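Flurkham two-arm handling project
Progress report to the Welik fund
May 17, 2022
Prepared by Edem Frimpong

Where we are

The short version is that we are behind, and the right arm is to blame. The longer version follows, as your grant letter asks for one.

We planned 84 full runs of the pen-sorting task this period and finished 18. The left arm has behaved itself throughout. The right arm did too, until it began closing its gripper a moment after being told to open it. In the worst case it squeezed a marker hard enough to fire it off the acrylic board and over the safety line, where it hit a coffee mug. The mug was mine. I have filed the incident form anyway.

What went wrong

We stopped all work that afternoon and went through the logs. The Faltudico controller was dropping the open command whenever the wrist turned past a certain angle, then acting on the last close command it still had in memory. We first blamed the software, which cost us five days and some goodwill with the person who wrote it. The fault was in the gripper cable. It had been tied down too tightly at the wrist, and a conductor inside had cracked from the bending.

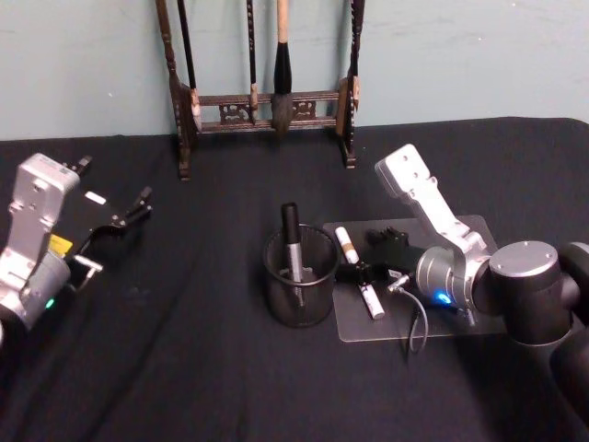

The pen-sorting station, with the right gripper at the white marker.

The cable has been replaced and now runs in a looser loop. That brings its own worry – a loose cable can snag – so we check it before each session and keep the arm at reduced speed for now. The controller settings were also changed so that a missing command stops the gripper where it is. It should have been set up that way from the start, and that one is on me.

Safety

There were two incidents in the period, the mug included. The other was a pinched glove, with no finger in it at the time. Nobody now reaches over the table while either arm has power.

What comes next

We expect to make up the missing runs by July if the new cable holds. The brush-handling work, which we call Were, will wait until then. I would like to move the cost of the spare cable and one more like it out of the travel line, as we have not gone anywhere.

Please let me know if that needs a separate form.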